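Ticket: Letter scans open in wrong order, Vekovel reading room viewer
Opened by: Rungnapa Srithong, Prasertsri collection
Status: waiting for reply
Opened: 2nd May

Dear support,

I look after the digital copies of the Prasertsri letters, which are the papers of a family that traded in Murnedell before the railway. We have almost 900 pages in the Vekovel viewer. When a reader opens the letter book of 1871, page 3 is shown first and the title page comes after page 200.

What I tried already:

Cleared the browser cache and signed in again. Same result.
Opened the book on another computer. Same result.
Checked the page labels in the catalogue record. They are correct and I did not change them.
Exported the list of pages. In the export the order is correct.

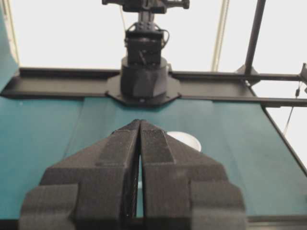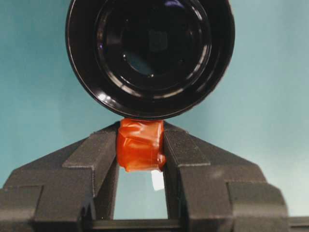
First: two dark fingers, nearly closed. Second: round black face with inner rings.

Reply from Lanis support:
Thank you for the clear notes. Could you tell us if the book was uploaded in one batch or in several? Please also try "Rebuild sequence" in the item menu.

Rungnapa Srithong:
It was in two batches. The first was in December and had 500 pages, the rest came later. I used "Rebuild sequence" and now the title page is at the front, thank you. But the two maps folded inside the letter book are still at the end, and they belong beside the letter on the harbour dispute. A historian is waiting to cite them, so the page numbers must not move again after we fix this. Can I drag the maps by hand, or will the next rebuild put them back?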